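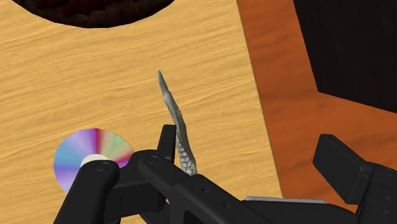

A Tustdale finish should be renewed before it looks dull, one joiner wrote in the margin of a shop manual, and most later advice on the subject repeats the point.

**Tustdale finish** is a mix of boiled linseed oil and beeswax used on indoor wood, mainly tables and floors. It takes its name from the valley of Tustdale, where furniture shops sold it in tins. It soaks into the surface and leaves a low sheen with the grain showing.

## Preparation

The wax is shaved into warm oil and stirred until it melts. Older recipes call for 2 parts oil to one of wax, which sets into a stiff paste. The version sold in Pirkberg has 3 parts oil and is easier to spread in cold weather.

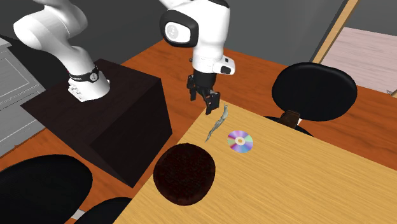

Both kinds thicken in storage and are softened by standing the tin in hot water. Direct flame is avoided.

## Application

Bare wood is sanded, dusted and wiped with a thin coat along the grain. The extra is rubbed off after nearly 2 hours, and a second coat follows the next day. Oily rags are laid out flat outdoors to dry, as they can catch fire if left in a heap.

Pale woods turn yellow under the finish, and red or orange ones deepen – a change that sanding only partly undoes. Water rings are common on tabletops and are treated with fresh paste and a soft cloth.

## Variants

Bonda paste adds pine resin for a harder surface. It is used on stairs and shop counters.

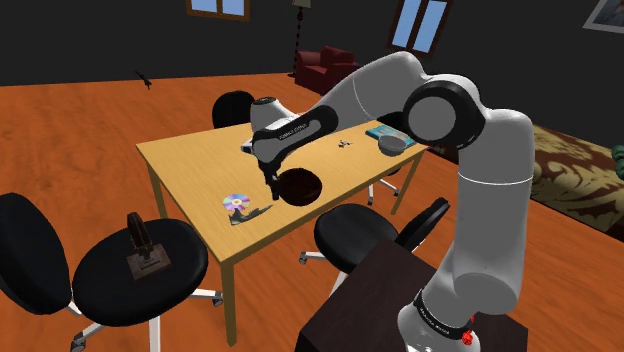
Resin makes the floor slippery for a week and sticky every summer after that, a Pirkberg floor layer complained in a trade letter, and some shops there went back to plain wax. Others kept the resin but cut the amount by half.

## See also

- Linseed oil
- Beeswax
- French polish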